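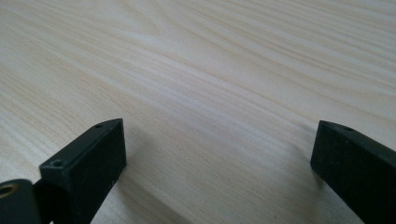 Talk notes, Grukton planner. 25 min slot, leave 5 for questions. Water!!

OPEN
Hi, thanks for coming, know it's right after lunch. I work on the planning side of Grukton, mostly the part between "camera says something" and "arm moves." Not a hardware person. If you ask me about motors I will point at someone else.

Ask the room: who has had a pose estimate drift on a bare table? Wait for hands. OK good, my people.

SLIDE 2, the problem
Wrist view. Two black fingers, open gap, pale wood, nothing in between. To a person this is the easy case. For our tracker it was the worst one we had.
Why: wood grain. Long soft stripes all going the same way, diagonal. Slide along the stripe and the patch looks nearly the same. So the match is good in one direction and garbage in the other. Aperture problem, say the word once and move on.
Point at the shadows next to the fingers. They travel with the hand, not the table. Tracker happily grabbed features on the shadow edge and decided we were standing still. Fun week.
Also the screw holes. Crisp little dark circles, a corner detector loves them. They are bolted to us!! Zero information about the table.

SLIDE 3, what we tried first
Static mask over the fingers. Works till the fingers move. Then masked with the commanded width, which lags the real width, so a sliver of finger leaks in on every close.
Now: mask from the measured joint position, padded out by 13 pixels. Tried 11, leaked on fast closes. No theory behind 13, sorry.
Shadow still gets through sometimes. Come back to this in slide 7, don't get dragged into it here.

SLIDE 4, Marmont
Marmont = our little state estimator. Takes vision, joint encoders, gives the planner a pose AND how sure it is, per axis.
The per axis bit is the whole talk really. Old version gave one confidence number. One number on striped wood is a lie, you're great across the grain and lost along it.
Show the ellipse plot. Long skinny ellipse lined up with the grain. Pause here, people usually get it from the plot without me talking.

SLIDE 5, planner side
Planner reads the ellipse. If it's skinny, two options:
- approach so the finger closing direction lines up with the short axis, then slop along the long axis matters less
- or do a small look-around move first and get a texture patch that helps
Cost term is one line of code. Show it. Don't read it out loud.
Gotcha: if you weight uncertainty too high the arm never commits. Just keeps peeking. Had one build that peeked till the timeout, every single run.

SLIDE 6, numbers
Replay set, 1,000 logged approaches, same logs through old and new. Not live runs, say that clearly so I dont get the question three times.
Loop runs at 100 Hz with the estimator on its own thread. Before we split it out, a slow vision frame would stall the controller and you'd get a hitch right when the fingers got near the table. Splitting the threads was an afternoon and helped more than the month I spent on the filter. Kind of annoying.
Old code lost track mostly on approach, low height, no object in view. New code mostly loses it on the shadow thing.

SLIDE 7, still broken
Shadows. Soft ones are worse than hard ones, no edge to model, everything just gets a bit darker as you come down. Photometric cost reads that as motion.
Tried normalizing per patch. Better, then it amplifies noise in the washed out areas where there's barely any grain contrast to begin with.
Glossy tables: havent touched it. Matte only so far.
Hand-eye calibration drifts and we don't detect it. We should. It's on the list for September.

SLIDE 8, tooling
Quick plug for Prometti, the replay viewer. Scrub through a log, see mask, features and ellipse on top of the wrist frame. Color by whether the feature moves with the gripper or with the table.
If you take one thing home: build the viewer first. I stared at csv files for way too long. The screw hole bug took two minutes to find once the dots were drawn on the image.
Demo if the projector behaves, otherwise the recorded clip. Clip is in the same folder as the deck, NOT on the desktop. Mute it.

If running late cut slide 3, keep 4 and 5 whatever happens.

CLOSE
Config defaults moved over to the Ichikawa branch, old branch is frozen, please dont file bugs on it.
Questions.

Likely ones:
Why not put markers on the table? We do for calibration. Customers wont.
Why not a depth camera? Too close, at that range ours returns mostly holes. Would take one that worked.
Learned features? Tried one off the shelf set, same trouble along the grain, slower. Didn't tune it, so be fair about that.
Does it work with the fingers closed? Yes but less table visible, ellipse gets fatter. Have the backup slide ready, it's after the thank you one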